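Careers at Tovarix / Open positions

Software Engineer, Motion Planning and Grasp Selection
Full time, bin picking team
Posted 10/11/2021

Tovarix makes software for picking mixed objects out of bins. We are a small company and the team of this position has six people. We are looking for a seventh person, who will take over the planner from the moment when a grasp candidate is proposed until the arm is back above the bin with the object.

What the work is

Our system has two big parts. Katham is the perception part. It takes the depth and color data and gives back a list of grasp candidates with a score. Ekel is the planner. It receives the list, throws away what the arm cannot reach, and makes a trajectory for the rest. You will work mostly in Ekel, but you will read a lot of Katham code too, and the people who write it sit at the next desk.

At the moment Ekel has these problems, and we prefer to say them openly:

Objects close to a wall. The candidate is often good, but the fingers have no room to come down beside the object. Now we reject most of such candidates. We want to plan a small push first and then the grasp.

Sloping bin walls. Our collision model was written for straight walls and it is too careful near the slopes.

Planning time. The slowest cases in our test set take 1106 milliseconds. The customer Villca asks for less, and we agree with them.

Cables on the wrist. The planner treats them as one fat cylinder. It is safe, but it costs us many good approach angles.

A typical week is about half code and half time at the cell. Every change to the planner must pass 836 recorded scenes in simulation before it goes on the real arm. After this you run it yourself, with soft things, hard things, round things and things with wheels, and you look at the logs when a pick fails. We do not have a separate test department.

What we ask

Good C++ and enough Python to write tools for yourself and for others.
At least 2 years of work with motion planning, control or manipulation. A PhD project counts if the code has run on a real arm.
You know what an inverse kinematics solver does when it has no solution, and you have had to handle that case.
You can write a clear bug report in English. It does not need to be perfect English, as you can see from this page.

Nice to have, but please apply also without it: force control, experience with ROS, some knowledge of learned grasp models, patience with calibration.

What we offer

A permanent contract after a trial period. Flexible hours, but the cell is in the office, so you need to be here at least three days per week. You choose your own laptop and editor. We pay one conference per year, and we help with moving if you come from another country. The salary is discussed in the first call, not in the last one.

How to apply

Send a CV and a short letter to Britt-Marie Haugen, who takes care of hiring. Please put "Ekel planner" in the subject line. If you have code that we may read, add a link, and one or two sentences about which part is yours. There is no puzzle interview. We invite you for one day, you get a real problem from our list, and you work on it together with Lovisa Blomqvist, the team lead. The day is paid.

We read applications as they come and we want to have somebody in place in December. Everybody gets an answer.

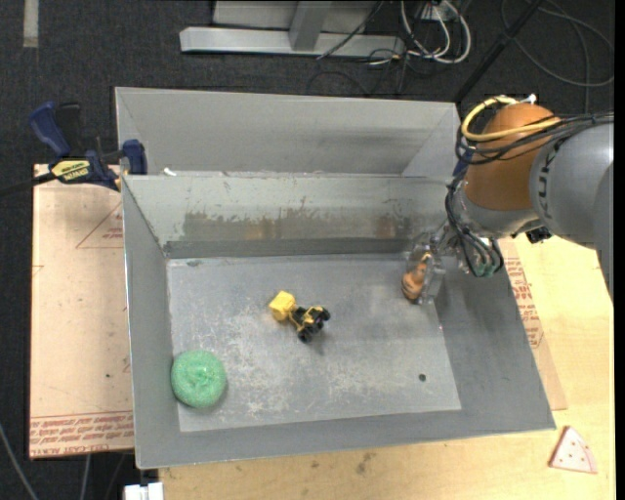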